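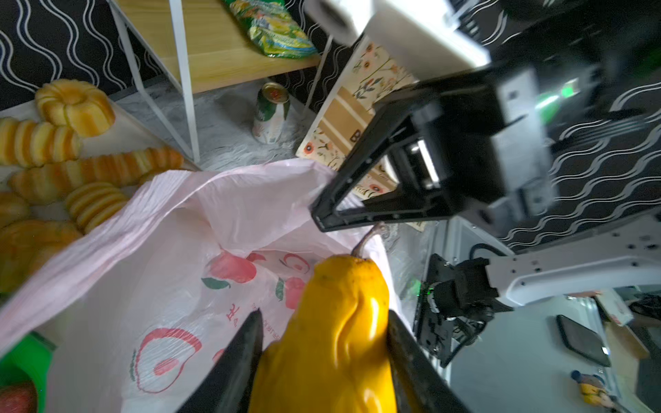
Raimo Huttunen: I'd give it three more days on the counter before you even think about poaching. Yellow all over doesn't mean ready! Press right beside the stem, and if it gives a little, go ahead. Mine went in too early last September and came out like candles.

Category: Home Kitchen > Fruit & Preserves > Poached pears, your best method

landumden_lou: Have to disagree, Raimo. I poach mine firm every time and love them. A ripe pear falls apart on me before the syrup has done anything. Firm ones, low heat, 40 minutes, lid on - perfect slices.

Raimo Huttunen: 40 minutes?! Mine are done in 30, but I use the small ones from the Salminen orchard stand. What's in your syrup?

landumden_lou: Water, 100 grams of sugar, a strip of lemon peel and one cardamom pod, crushed. I could drink it straight from the pot.

quincebox: Cardamom yes, yes, yes! I'm with Lou on firm fruit but not on the lid. I lay a circle of parchment right on the surface so the tops stay under. Tried it with a lid once and got brown shoulders on every pear.

landumden_lou: Never had brown shoulders. Do you peel way ahead?

quincebox: Oh, maybe I do. I peel the whole batch and then go hunting for the pot.

tab_k: Does anyone leave the peel on? My aunt in Dindusau always did and they were wonderful, a bit chewy.

Raimo Huttunen: Peel off for me, stem on. But I'd try hers - did she add wine?

tab_k: Cider! I'll ask her how much.

Contact | Forum rules | Back to top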